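Notizen zum Vortrag, Projektabend der Robotik-AG
Donnerstag, Beginn 18 Uhr, Redezeit 16 Minuten (Siu-fong Wan gibt mir hinten Zeichen, wenn ich überziehe)

Einstieg
Hallo zusammen, schön, dass ihr da seid! Kurz Luft holen, Wasser trinken, nicht gleich losrattern. Ich bin Trudy Rewi, ich bin im zweiten Jahr bei der AG dabei, und unser Projekt heißt Plarkeo. Dann gleich weiter zu den beiden Bildern, die laufen lassen und erst mal gucken lassen.

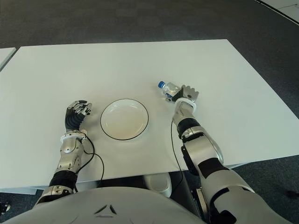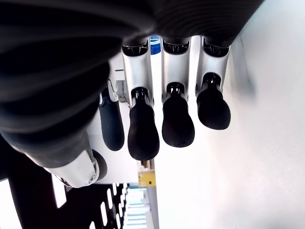
Worum es bei Plarkeo geht
Tisch decken und wieder abräumen, mit zwei Armen. Klingt nach Kinderkram, ich weiß, hab ich am Anfang auch gedacht (und Liis Kairys erinnert mich bis heute daran). Auf dem ersten Bild liegt der Teller zwischen den Händen, rechts hält die Hand die Flasche, die linke ist offen. Die Aufgabe für die Gruppe war: Flasche rechts greifen, neben dem Teller abstellen, und zwar aufrecht, bitte!
Beim zweiten Bild auf die Fingerkuppen zeigen, die feinen Rillen sieht man richtig schön. Überleitung: Greifen ist eben auch eine Frage von Reibung.

Die Flasche
Hier darf ich ruhig ein bisschen jammern. Durchsichtiges Plastik ist gemein, unsere Bilderkennung hat uns wochenlang den Deckel als Flasche verkauft und den Rest einfach ignoriert. Nhi Khổng hat dann vorgeschlagen, den Deckel gleich als Anhaltspunkt zu nehmen und die Lage der Flasche von da aus zu schätzen. War in einem Nachmittag programmiert und läuft bis heute so.
Dann die Griffkraft: zu fest, und das Plastik knackt und beult ein. Zu locker, und sie rutscht durch. Geräusch nachmachen, das kam bei der Probe gut an.

Zahlen (nur die eine Folie, nicht vorlesen!)
79 Versuche in der letzten Testreihe, davon 33, bei denen die Flasche am Ende stand. Für den Juli haben wir uns mehr vorgenommen, aber ich steh dazu. Falls jemand nach den Trainingsdaten fragt: 2.000 kurze Aufnahmen, alle von uns selbst gemacht, abwechselnd in Zweierteams.

Wer was macht
Yuk-lan Kwok: Bewegungsplanung. Nhi: Bilderkennung. Liis: alles mit den Händen, auch Kabel. Ich: Testprotokolle und viel zu viele Tabellen. Danke an die Firma Teuber für die Ersatzteile, das unbedingt sagen, hab ich letztes Mal vergessen und mich hinterher geärgert.

Zu den Kabeln
Nur wenn noch Zeit ist. Auf dem ersten Bild laufen sie von beiden Armen über die Tischplatte und vorne über die Kante runter. Bei uns gilt: Vor jedem Start fährt man die Bewegung einmal ganz langsam ab und schaut nur auf die Kabel, auf sonst nichts. Das hat Liis eingeführt, nachdem uns eines am Teller hängen geblieben ist. Teller heil, Stimmung weniger.

Wie es weitergeht
Im Juli fahren wir zum Wettbewerb nach Candthorpe, da muss der Teller auch noch bewegt werden, und zwar mit beiden Händen. Yuk-lan rechnet gerade an der Übergabe von links nach rechts. Ich hab mir das zweimal erklären lassen und würde es heute lieber ihr überlassen, also bei Nachfragen: Mikro weitergeben.
Wer mitmachen will: Programmieren muss man nicht können, wir brauchen dringend Leute, die Versuche aufbauen und mitschreiben. Zettel liegt am Ausgang, Name und Klasse reichen.

Fragerunde
Falls keiner was fragt, fragt Siu-fong nach dem Deckel. Abgesprochen!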